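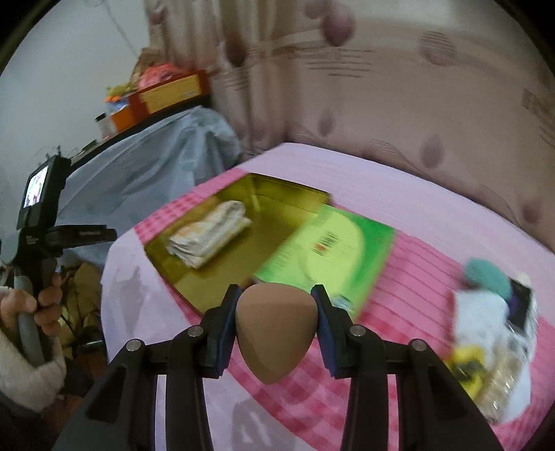 Home | Courses | Handouts | Timetable | Contact

Household Skills, Unit 5: Sorting and Storing Small Personal Items
Course handout, Rudmont Adult Learning Center
Instructor: Jozef Peeters

We use cookies to remember your settings. By continuing to browse you accept our cookie policy.

What this unit covers

Unit 4 dealt with clothing and linens, which are large and mostly fold. Unit 5 deals with the small things that collect on dressers, in bathroom drawers and at the bottom of bags: makeup sponges, powder puffs, cotton pads, paper napkins and tissues, hair ties, sample packets, and the tins and boxes they get put in. The session takes one evening. Bring one drawer's worth of your own things in a bag. Please leave medicines and razors at home.

1. The work surface

A made bed is the best surface most people have for this job. It is bigger than a desk, small things don't roll off it, and you can reach it from two sides. Spread a blanket over the sheet before you start. Powder and loose fibers come off sponges and puffs, and a blanket can be shaken out of a window. A checked blanket has one more use. The lines of the pattern give you ready-made lanes, and you can keep one group of items to a lane while you sort.

If you use a table, put a towel down first. Glass and varnished tops are slippery and lids slide on them.

Do not sort on the floor unless you have to. It is hard on the back and things get stepped on.

2. First pass: containers

Take out every tin, box and pouch and open it. Set the lid next to its own base, or lean it against the side. Lids that go missing in the first ten minutes are the most common problem in this unit, and every group loses at least one.

Look at each container and decide on its shape class:

Shallow and rectangular (cookie and candy tins, gift boxes). Good for flat things: napkins, tissues, cotton pads, sheet masks, cards.
Deep and round (jars, mugs). Good for brushes, pencils and anything that stands up.
Soft (pouches, zip bags, clear plastic packets). Good for travel sets and for things that must be kept from dust.

A metal tin should be wiped inside with a dry cloth before anything goes into it. If it held food, wash it, dry it and leave it open overnight. Run a finger along the rim. A tin with a sharp or rusted rim is not used for fabric or sponge.

3. Second pass: contents

Work through the pile one item at a time. Pick the item up, decide, and put it in its lane. Do not put it back in the pile to think about later. If you can't decide, use a lane at the foot of the bed marked "ask."

Makeup sponges. The teardrop kind has a rounded end and a point, and some are cut with a flat angled face for the sides of the nose and under the eyes. Check for tears, hard spots and smell. A sponge that is torn or smells is thrown out. One that is only stained can be washed with mild soap, pressed in a towel and left in open air until dry all the way through. Never put a damp sponge in a closed tin. Handle sponges lightly - fingernails leave cuts that don't close.

Powder puffs. Same check as for sponges. Keep a puff in a packet of its own, since loose powder gets into everything.

Paper napkins and tissues. Printed ones are usually kept for guests and then forgotten. Refold any that have come open, square up the stack and lay it flat in a shallow tin. Put the printed edge to the outside so that you can tell the sets apart without lifting them. Do not press the stack down to make it fit.

Cards and leaflets. Keep a card only if it has instructions you need. Tuck it behind the item it belongs to.

Packaging. Cut the barcode panel from a box if you plan to buy the same item again, and recycle the rest. If the box itself is good, keep it whole.

4. Third pass: putting away

Heaviest container at the back of the drawer, flattest at the bottom. Leave a finger's width on each side of a tin so it can be lifted out. Things used daily go in front.

If the storage place is an open shelf or a dresser covered by a cloth, make sure the cloth doesn't hang over the front of the drawers. People stop using a drawer they have to uncover first.

Labels are optional. A word on masking tape is enough.

5. Worked case: the Jikbridge drawer

The July group sorted one bathroom drawer from the shared house on Jikbridge Road. It held 779 items by the group's count, with every cotton swab counted as one. About 350 of those were swabs. After the three passes the drawer held four containers, and 15 items were in the "ask" lane. Most of these were sample packets with no readable date. The house later threw them all out.

Two points from the discussion. The group took too long over the containers and had to rush the contents. They also began with the swabs, the least useful place to start. Begin with the largest items and let the small ones follow.

6. Practice task

At home, sort one drawer or one tin of your own using the three passes. Write down:

- what surface you used
- how many containers you started with and how many you kept
- what went in the "ask" lane and what you did with it

One page is plenty. Handwritten is fine. Hand it in at the start of Unit 6, August 22, 2026, or leave it in the tray outside the Majimbun Room.

Materials available to borrow: masking tape, markers, dry cloths, two blankets. Empty tins can be taken from the shelf by the sink. Bring back the ones you don't use.

Next unit: Bags, hooks and the space behind the door. Read the Skemimstead packet, sections 1 and 2, before class.

Contact the course office | Copyright Rudmont Adult Learning Center | Back to top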